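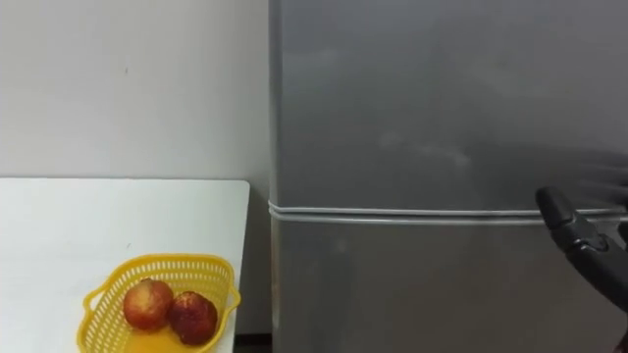 *Gripper at the door seam, fruit basket on the table to the left.*

# Kitchen bench tips: comparing grippers on the fridge-and-fruit job

Notes from the fridge corner, updated November 7, 2024. Typed between runs so excuse the spelling. Haziq Nair did most of the arm work, I did the controllers and the mopping. Add your own at the bottom, don't rewrite mine please.

Job is the same for every gripper: open the fridge, take fruit from the yellow basket, put it inside, shut the door. Sounds like nothing. Took us since March to get a setup where the numbers meant anything.

## Before you power anything up

- Fridge first. Is it level? Ours leaned back a hair and the door kept swinging shut on the wrist. Shim the front feet till the door stays where you leave it.
- Wipe the door fronts. Smudges on brushed metal throw the depth camera off worse than you'd think, you get a cloudy blob where a flat panel should be. Damp microfiber, then dry. With the grain.
- Gap between table and fridge — leave it. Push the table up tight and the lower door rubs the corner.
- Plain wall behind is great. Please don't hang the whiteboard back up there.
- Lights on ten minutes before calibration. Blinds down.
- Phone charger out of the socket the arm uses. You know who you are.

## Doors: go for the seam

No handle to hook on ours so you work from the gasket line. What we've learned:

**Come in from the side.** Straight-on approach and the fingertip just skates on the metal. From the side, tip angled up a bit, close to the seam, then ease in. Slow. Haziq's number is 4 mm past first contact, then stop and pull.

**Don't pinch the gasket.** It tears. We've bought two. If you see the rubber fold over on the wrist camera, back out and start again, don't try to save the run.

**Peel, don't yank.** Short outward move first to break the suction, then the arc. If you go right into the arc the arm fights the seal and trips the torque limit. On the Gralberg controller that's a full restart and a cup of coffee.

**Wait after closing.** Just shut the door? Count to thirty before the next try. The seal grabs much harder right after closing and your pull numbers will be junk. We lost a whole afternoon of data to this, the door force climbing and climbing and me blaming the new firmware.

Upper door and lower door are not the same. Different weight, different seal. Log them seperately or the averages are useless.

## The grippers, short version

We tried three. All on the same arm, same mount plate, same fruit off the same shelf at the store.

### Wemov two-finger

The workhorse. Rounded tips, stiff, quick. Best of the lot on doors, got the upper one open 50 times out of 60. Most of the misses were early on before we slowed the approach down.

On fruit, so-so. Grips fine but leaves dents if the force cap is set for doors. You have to switch profiles between the door and the basket and if you forget — jam. Put the switch in the script, not in your head.

Cleaning: pulp gets into the joint. Cotton swab, warm water, drop of dish soap. No spray cleaner, it creeps inside.

### Fagundes soft fingers

Lovely on peaches. No marks at all on the ones we cut open later. Useless on the fridge, the fingers bend back and just sort of stroke the door. Haziq taped a popsicle stick inside one finger and that worked for a bit. Not recommending it, just saying.

Also they pick up fuzz. After a bag of peaches the pads are furry and grip drops off. Rinse, pat dry, carry on. Full air dry overnight or they get tacky.

### Nukley hybrid

Stiff finger one side, soft pad the other. Middle of the road on both, 62 percent on the full job start to finish, and that's the best full-job figure we have. Pads wear fast though. Check for a shiny patch, shiny means swap.

The cable exits on the dumb side. Route it up over the wrist and clip it, otherwise it drags across the table and takes the basket with it.

## Basket tips

Open-sided plastic basket beats a bowl. Reasons, quick:

- Bowls roll. Fruit settles in the middle, you nudge one and the rest come round.
- You can grab the rim if a pick goes wrong and just move the lot.
- Bright color. Yellow against a white table segments easy, even on the cheap camera.

Bad side: the slots. Thin fingertips poke through and snag on the way up, whole basket lifts, fruit goes everywhere. Rounded tips are better here. Or line the bottom with a folded dish towel, one layer, tucked flat.

Stick the basket down. Two dots of museum putty underneath. Peels off clean if you twist. Don't use the foam tape, it left gunk on the table that took rubbing alcohol and a plastic scraper to shift.

Keep it about a hand in from the table corner. Any closer to the fridge and the elbow is over the basket on the door move.

Don't overfill. A couple of pieces at a time is plenty for a comparison. Full basket is a different test, call it that in the log.

## Fruit, picking and keeping

Firm ones. Press near the stem, should barely give. Soft peaches are fine for eating and hopeless for repeat runs, after three or four picks you're testing jam.

Dark red skins touching each other are the hard case. Camera sees one big fruit and the gripper goes for the middle, i.e. the gap. Fixes, in the order I'd try them:

1. Side lamp, low, so each one gets its own highlight
2. Nudge move before the pick, 2 cm sideways
3. Mix in a fruit with more yellow on it
4. Retrain. Ugh

Nectarines for force tests, peaches for gentle tests. Fuzz changes the friction so don't swap them mid-session.

Weigh before and after a session if you care about bruising. Bruised ones weep overnight. Haziq cuts his in half instead and looks for brown, faster but then you've got half peaches.

Bench fruit is compost fruit. It's been in grippers that have been on the floor. Label the bag.

## Cameras

Head-height camera for finding things, wrist camera for the last bit. We tried doing it all with the high one. Fruit ok. Door, no — the gripper covers the seam right when you need to see it.

Wrist camera tips:

- Lens wipe every session, peach fuzz again
- Turn off auto exposure. Brushed metal fills the view and everything else goes black
- Matte black fingers are hard to see against a dark fridge interior. Dot of light nail polish on the knuckle helps the tracker. Not on the pad.

One tiny dark speck on the wall got picked up as an object for a week. If your detector keeps finding a thing that isn't there, go look at the wall. We masked off everything above the table edge in software and it was gone.

## Controllers

Only two tried, so take this with salt.

Gralberg: smooth, fussy. Nice force readout, slow to come back after a trip. Save your profiles to the stick, it forgot ours after a power cut.

The older one from the drawer (label's gone): jerky at low speed, never trips, never complains. Ok for basket work. I wouldn't put it on a door, it'll happily keep pulling till the shelf inside falls out. Ask me about the mustard.

Whichever one — set the speed cap *before* mounting the gripper.

## Quick fixes

**Tip slides off the door.** Wipe the door. Then wipe the tip. Then try a thin rubber thimble from the sewing aisle, cut to fit.

**Door opens then shuts on the arm.** Feet again. Shim.

**Gripper squeaks.** Dry silicone on the joint, tiny bit, on a toothpick. Not cooking oil!! It goes sticky in a week and smells.

**Basket walks across the table.** Putty's dusty. Knead it or use new.

**Pick fails on the same fruit over and over.** Turn the fruit. Check for the store sticker, the pads slip on it. Peel stickers off before you start.

**Fridge beeps.** Door's been open too long, close it and let it cool down. There are people's lunches in there.

## Logging

One line per try. Gripper, door or fruit, which door, force profile, result. Write the miss type too: slid, snagged, tripped, dropped. "Fail" on its own tells me nothing a month later.

Rizal Nugroho has the spreadsheet, send him yours at the end of a session and he'll merge. Don't edit the merged tab. Leave the date format alone too.

## Still to do

- Nukley with the thicker pads, when they come
- Lower door on the Wemov, only a handful of runs so far
- Same job with plums? smaller, might drop through the soft fingers
- New gasket. Again
- Someone buy putty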